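3.2 Combining the rice and the lentils
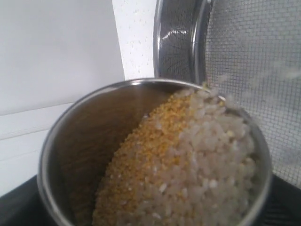

Figure 4. Dry grains in a stainless steel pot, white on the right and yellow on the left, with the mesh strainer tilted over the rim.

The second part of the household study dealt with how cooks put rice and split lentils together before any water is added. Khichdi and similar dishes were named by more households in the Sarkstead sample than any other one-pot meal, and the order of work differed from kitchen to kitchen. Some cooks mixed the two in a bowl first. Others put them into the cooking pot one after the other and left the mixing to the spoon or to the boil.

We asked each cook to work with 200 g of short white rice and the same weight of yellow split lentils, and to use their own pot and strainer. Weights were checked by the second author before the session. No instruction was given on which went in first. Sidra Memon and Junaid Rajput kept written notes during the sessions, and these were compared afterward by Rukhsana Mirani, who had not been in the kitchens.

Grains tipped from a strainer tend to stay where they land. In Figure 4 the two kinds lie side by side on a slope, piled higher on the right, and part of the inside of the pot is still bare. The line between them is soft and uneven. A few yellow specks can be seen in the white grains near it, and some of the yellow has spilled onto the white toward the top of the heap. We call this a side-by-side fill. A layered fill, in which one grain covers the other, was noted more often where the cook poured from a wide bowl held over the middle of the pot.

The type of fill mattered to the cooks in different ways. Rukhsana Rana, who cooks for a family of 8, told us she likes to see the two grains apart in the pot so that she can judge the share of each by eye and add more lentils if the heap looks small. Jawad Butt did not look at the fill at all and stirred as soon as the strainer was down. Both said their dish came out the same from one week to the next.

Spillage was recorded as a separate item. With a strainer held at a steep angle, grains can reach the rim of the pot and rest on it. We counted a grain as spilled only if it was found on the counter or the stove at the end of the session. Grains on the rim were brushed back in by the cook in most sessions and were left out of the count.

Two limits should be kept in mind. The Pritness kitchens were visited in March and the Sarkstead kitchens later in the year, so the two groups may have been using rice from different harvests. The amounts were also small. Several cooks said that with 500 g or more of each grain they would change to a larger pot and mix by hand, and the notes in this section do not cover that case. Cooking times and water amounts are given in Section 3.3.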